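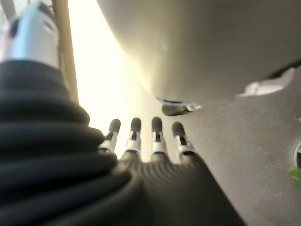 Section 5. Preparing the Dekis hand for household chore trials

5.1 Scope

This section covers set-up of the four-finger hand, the forearm sleeve and the wrist camera before a chore trial. Arm mounting and mains wiring are in Section 2. Trial scoring is in Section 7.

The chores currently supported are clearing a table, wiping a flat surface, and moving light items to a shelf. Folding laundry and washing up by hand are listed as experimental. The robot does not complete either of these without help often enough to be left alone with them, and the operator must stay within reach of the stop button throughout.

5.2 Fitting the sleeve

1. Park the arm and switch off drive power. Wait for the status lamp to go out.
2. Slide the black sleeve over the forearm, wide end towards the hand.
3. Let the fabric gather in folds. Do not pull it tight. A stretched sleeve limits wrist rotation and may trip the torque limit.
4. Check that the lowest fold meets the ribbed back of the hand and does not lie over the base of any finger.

CAUTION: Do not run wet chores with the sleeve removed. The wrist joint is not sealed.

5.3 Checking the fingers

1. Switch on drive power and select Hand > Open.
2. Look at each fingertip cap. The caps are dark grey and must sit square on the light-coloured joint segment. Replace any cap that turns by hand.
3. Select Hand > Self-test. Each finger closes and opens in turn.
4. Compare the final encoder reading for each finger with the range 1,089 to 1,245. If a reading falls outside it, repeat the test once, then recalibrate (Section 6.3).

NOTE: A slight fan between the fingers in the open position is normal.

5.4 Setting the wrist camera

1. Start the Cultier viewer and choose Wrist.
2. Confirm that all four fingertips are visible.
3. Set exposure to Manual if there is a window or lamp behind the work. In Auto, strong backlight washes out the area around the fingertips, and grasp detection becomes unreliable.
4. Leave focus at the factory setting. The hand will look soft. Focus is set for the object to be picked up.

5.5 Work area

Keep loose cables, clips and houseplants at least 18 cm from the planned path. Thin dark cables on a grey surface are the item most often missed by the detector. Undersides of shelves and tabletops must be entered in the room map by hand.

CAUTION: The planner does not treat leaves as obstacles.

5.6 Known limits (October release)

Pale, soft or bundled items may be reported as a single rigid object. Clear the prompt and pick the item up yourself.

Section revised by K. Ntuli. Checked by R. Özkan.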